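Plain gray (surface finish)

Plain gray is the common name for an even, unpatterned gray used on tabletops, shelves, walls and work surfaces. It is one of the most widely used finishes in home and workshop furniture, and a surprisingly rich subject for such a quiet color!

Name and history

The name comes from the trade lists of the Tosavstead furniture works, where the designer Solveig Blomqvist set out to reduce a catalog of 300 finishes to 150. Plain gray was number 564 in the old numbering, and longtime customers still ask for it that way. Her colleague Necati Oral mixed the first batches and kept 2 test boards, one pale and one mid-tone. The pale one became the standard, and it was sold under the name Strand for nearly a decade.

Appearance

A good plain gray has no grain pattern, speckle or figure. Its great charm is how readily it picks up the light. The same top can look bluish beside a north window and almost beige under a warm lamp, and a large one may show both at once (painters love this, and photographers spend happy hours on it). Pale versions make dark objects stand out wonderfully, down to small marks and worn edges.

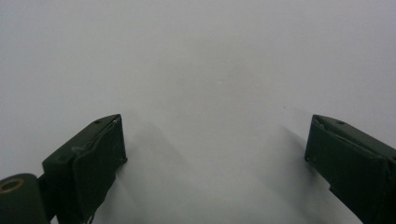

A smooth, pale gray surface, slightly bluish toward the upper left and the right side.

Use and care

Plain gray is popular for desks, sorting tables and craft benches, where small parts are easy to spot against it. Dust shows less than on black, though pencil marks show more. Most tops need only a soft damp cloth and a dry wipe afterward. Scouring powder leaves shiny patches that spoil the even look.

See also: Off-white; Matte finishes; Tabletop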